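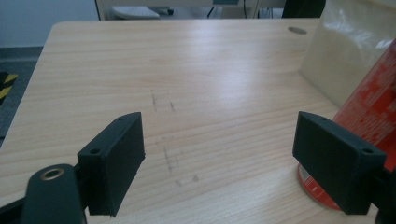 Ticket 1856 — order label printer skips / prints blanks
Site: Florkton front office
Opened by: Chrysanthi Koutsoukos
Assigned: Sakda Siriwan
Status: open, waiting on part

Nov. batch of shipping labels. Every third or fourth one comes out blank, then the next is shifted down by half a label. Started after we switched to the new roll from Jamach. Power cycled twice. Same thing.

SS: Which roll size is set in the driver? Old rolls were 100 mm, new ones may be different.

CK: Driver says 100. Measured the label, it's 100. Gap between labels looks smaller than on the old roll tho.

SS: OK that's likely it. Run gap calibration — hold feed til the light blinks twice, let go. Then print 60 from the Zombridge queue, not from the browser.

CK: Did it. First 60 fine. Sent the rest of the job, 200 total, went bad again near the end. Blank, blank, then half a barcode.

SS: Clean the gap sensor? Dry swab, no alcohol on the lens. Also check the roll isn't rubbing on the left guide.

CK: Swabbed, lots of paper dust. Guide was tight, loosened it. Better but still skips, roughly one in 60 now. Cant ship like this, the carrier rejects the shifted ones.

SS: Put the old roll back in for today if theres any left. Ordering a sensor from Tesfamariam. Firmware is from August so leaving that alone.

CK: Half an old roll left. Printing ok on it. Recalibrated again after the swap.

November 18, 2022 — sensor ordered, no ship date yet. Leave ticket open. Keep the Jamach rolls, don't return them until we test with the new part.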